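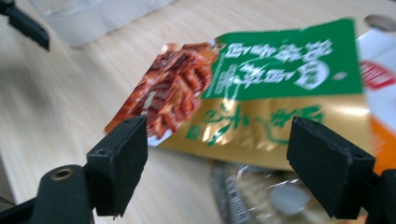
A snack packet on a light wood table.

The small print woman: Rongrong Kang on translating the back of the bag

Friday, May 31, 2024

Rongrong Kang has had her tea go cold twice before we start. Phone keeps going. A client in a panic over the word "may".

"May contain, contains, made in a place that also handles," she says, once she's put it face down. "Three different things. He wants to use whichever is shortest."

She translates food labels. Chinese to English mostly, a bit the other way. Ingredients, storage, cooking directions, allergy warnings, the cheerful little paragraph about the village where the recipe comes from. Has done it for 17 years, the first few for an agency and since then under her own name at Prilline, which is her, a part-time colleague and a room above a shoe repairer in Wovholm. You've probably read her if you've ever bought noodles from the bottom shelf. You won't have noticed.

"Good," she says to that. "If you noticed me I've done something wrong."

She came to it sideways. Wanted to do novels. Did half of one, for a publisher that went quiet and then went under, and the agency was advertising. First job was a jar of pickled mustard greens. She got it wrong.

"I wrote mustard leaf stem. It's a swollen stem, a sort of knobbly thing, and English hasn't got a decent everyday word for it. I rang a greengrocer. He said, love, I've never seen one. So I called it preserved vegetable like everyone else does and I felt terrible for a week."

Does she still?

"A bit. It's on a lot of jars."

The money isn't much. Paid by the label, sometimes by the character, and she'd rather it was by the hour because the short ones take longest. A packet of seaweed with nine words on it can eat a morning. She once had a catalogue from a wholesaler called Ziddale, 2000 products, every name wanted in English by the end of July, and most of those names were puns.

"Snack names are jokes. Or they rhyme, or they sound like good luck. There was a peanut whose name sounded like 'happy to come home'. What do you do with it? I wrote 'peanuts'. They were charging me out at a rate where you get 'peanuts'."

She laughs at this for a good while. Then gets up to look for biscuits, doesn't find any, sits down again.

I ask what people get wrong about the job and she says they think it's a dictionary thing. You look the words up and put them in a row. Lots of her work now is cleaning up after that, labels that went through a machine or through somebody's nephew. She keeps a folder. Won't let me photograph it, reads some out. A bag of dried plums that told you to "enter the mouth slowly". A sauce described as "the old mother's anger", which was a mistranslation of a brand story about a fierce grandmother and quite good, she thinks. She argued for keeping it. Lost.

"The funny ones are fine. Everyone sends me the funny ones. It's the ones that aren't funny that I lie awake about."

Meaning allergens. Sesame, mostly. Wheat hiding in soy sauce. An ingredient that's just called "spice" in the source, and she writes back asking what's in the spice, and gets told: spice.

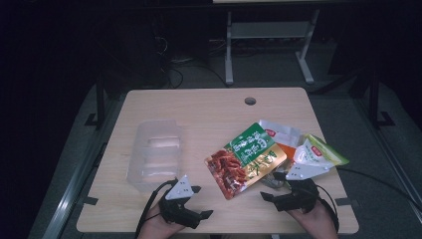 "Numb is a flavour"

Spicy is its own headache. English has one word and leans on it for everything, she says. Hot. And hot is also temperature, so you get a packet of cold snacks that says hot on it, and a customer somewhere puts it in the microwave, foil and all.

"In Chinese I've got the numbing kind, the fragrant kind, the sour kind, the sort that's got sugar in it and creeps up. All separate. A shopper in Chengdu wants to know which. A shopper in Wovholm wants to know whether it'll hurt."

For years clients wouldn't let her use numbing. Sounded like the dentist. She'd put it in, they'd take it out and write tingling, or zesty, and zesty makes her put her hand over her eyes.

"Zesty is lemon! There's no lemon in it!"

Then the chefs started saying numbing on the telly and overnight it was allowed. She takes no credit. Slightly annoyed about it if anything. She had a whole argument prepared.

Texture's worse. She counts herself lucky if a label has only one texture word on it. There's a word for the springy bite of a good fishball and a different one for the way tendon gives, and one for the crunch of something wet as opposed to something dry. English has chewy, which sounds like a complaint. Crunchy. Crispy. "Then you're in trouble. You're into rubbery. You can't sell a person rubbery."

What does she use?

"Bouncy. I got bouncy through last year, on some beef balls from Zhong. I was so pleased I bought a bag and I don't even like them."

Zhong are her favourite client, a family firm, noodles and frozen things. They ring her up and talk. The father reads every English label out loud down the line though he doesn't speak English, because he wants to hear if it has a nice shape. If there's a lump in it he says so. "He's nearly always right. I've started doing it myself, at my desk. Store in a cool dry place. Store in a cool dry place. It's lovely, that one, whoever wrote it should have had a prize."

Space

A thing I hadn't thought about, how little room there is. Chinese packs a lot into a small square. English sprawls. A warning that fits under a barcode in the original needs a paragraph, and the type can't go below a certain size, and the designer has already filled the front with a big photo of dinner.

So she cuts. Brand stories go first. A founder's whole childhood, the river, the famine, the stone mill, down to "a traditional family recipe". She minds that more than anything else we talk about.

"They've written it properly. Somebody sat down and wrote about their grandfather. And there's 90 characters left next to the recycling sign, including spaces."

Sometimes she translates the full version anyway and sends it along unpaid, in case they've a website. Mostly they havn't. Her colleague thinks this is daft. She has a drawer of them, printed, and says when she retires she'll staple them together and that'll be her novel.

Would people read it?

"My sister would. She'd say it needs a murder."

She's asked all the time if she's worried about software. Shrugs. Uses it herself for long lists, colourings and so on, it's quick. Then reads every line against the source with a ruler under it, an actual wooden school ruler, because she once skipped a line on a sheet of numbers and a biscuit went to print with the sodium of a stock cube. It was caught. She went pale telling me though, this was years back.

"It doesn't ring anyone up," she says, about the software. "I'd ring up. What do you mean, spice?"

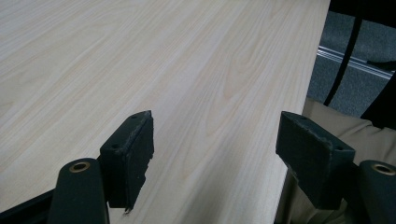
At home

Cooking, I assume she's good. No. Hates it. Husband does it. She does the shopping and it takes for ever since she can't put a thing in the basket without reading both sides, and if the two don't match she photographs it and writes to the importer. Polite letters. Perhaps one in five gets an answer, she's never added it up. One got her a job, a range of congee in tins, six years running now.

Her mother, who's back in Nanjing, was baffled by it all at first. You studied literature and you write on crisps. Then a visit over, and the two of them in a supermarket aisle in the rain waiting for a bus, and her mother picked up a packet of rice crackers and asked her to read the English. She did. Her mother asked what it meant, and she translated it back, and it came out almost exactly the same as the Chinese above it.

"She said, well then what did you do?"

Rongrong thought this was the nicest review she'd ever had. Her mother hadn't meant it as one, and bought two packets.

What she'd change

Quickly, as her phone's going again. Cooking times. She'd ban "until done". It's in the Chinese, it's everywhere, until done, until cooked, a suitable amount of water. Chinese home cooks know what a suitable amount is. She's had English customers write in to the Zhong people quite upset asking how much is suitable, is it a mug.

"So I rang him and he put his wife on and she said, enough to cover and then the top of your finger. Which finger? She said, which finger! She was so cross with me. Then she measured it."

It went on the packet as 2 cm above the noodles. I look for it on the way home, third shop I try. Bottom shelf. Reads well out loud, no lumps.

Rongrong Kang gives a talk on label writing at Wovholm library in July. Free, book at the desk. There'll be things to eat, she says, and yes, she has checked them.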